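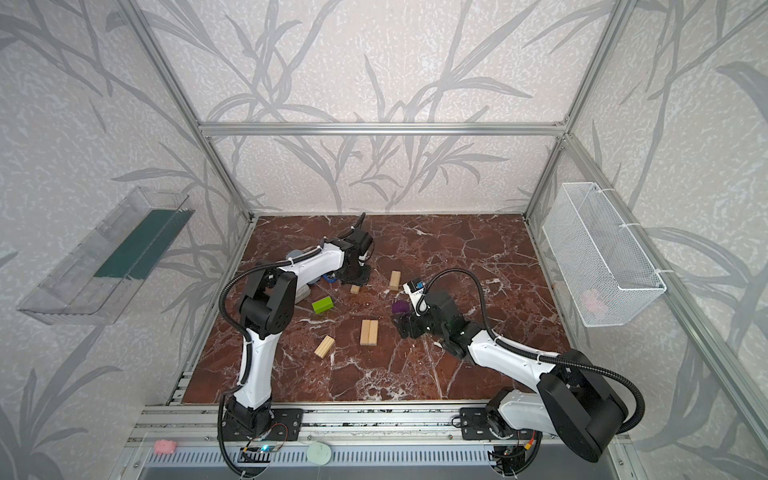
Small things spread over a tabletop are easiest to clear by kind. Start with blocks, then do the desk items. Allow 20 minutes.

1. Pick a spot near the center of the table. Leave the edges free.
2. Lay the plain wooden blocks down first, flat side to flat side.
3. Put the longest block across the top, lying lengthwise. If the stack rocks, take it down and turn the bottom ones.

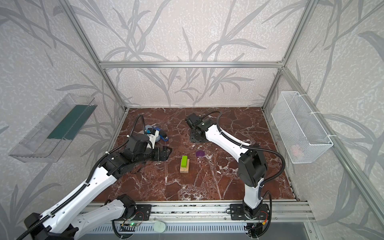 ## Desk items

Wipe the surface before you move anything onto it. On a dark pattern with pale veins, crumbs are hard to see, so use your palm.

Group soft or rounded items together, such as erasers, sponges and glasses cases. Close every case first. Clips and staplers go at the end of the row. 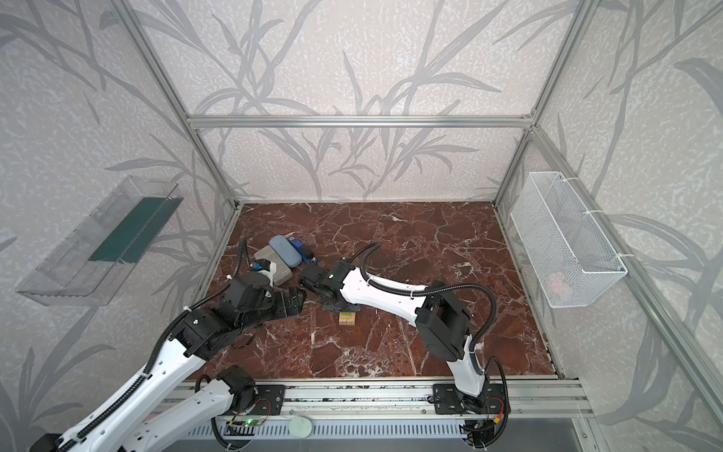 *3 min read*

Gilberto Bedoya asked about labels after the August page. Use one per box, on the lid, in large letters. Pencil rubs off.
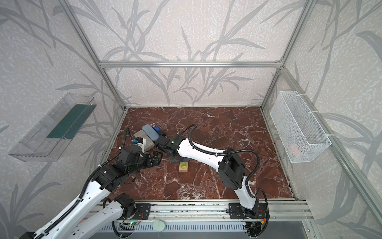

Boxes go in last. Stand the tall ones behind and check that no lid is blocked. The small tan box with the bright green label is in front of the other things, and the label is on top, so it reads from above. Do the same with any box you open every day.

Updated 28/11/2022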